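Grasero update, July. Fridge task is back on, Hiu-tung Shek running it. Same policy as before but the hand now gets a wrist correction between reaches.
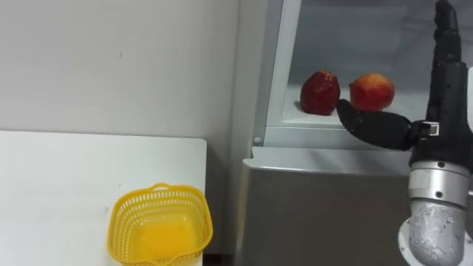 Training set is 2,000 demos, all teleoperated, fruit only for now. Afiq Harahap did the relabelling, took him most of the month, thanks Afiq.

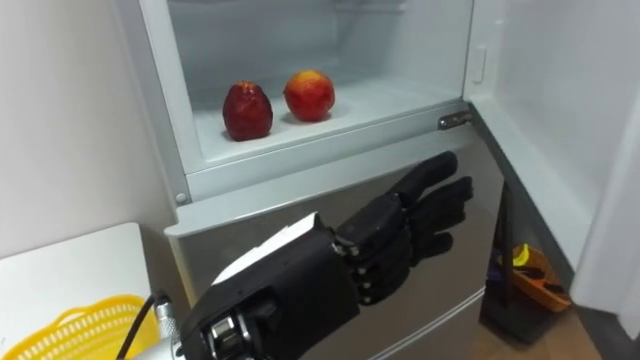 Next up 30 trials per varient, with and without the correction. Numbers to Urneck when thier done. Draft after that.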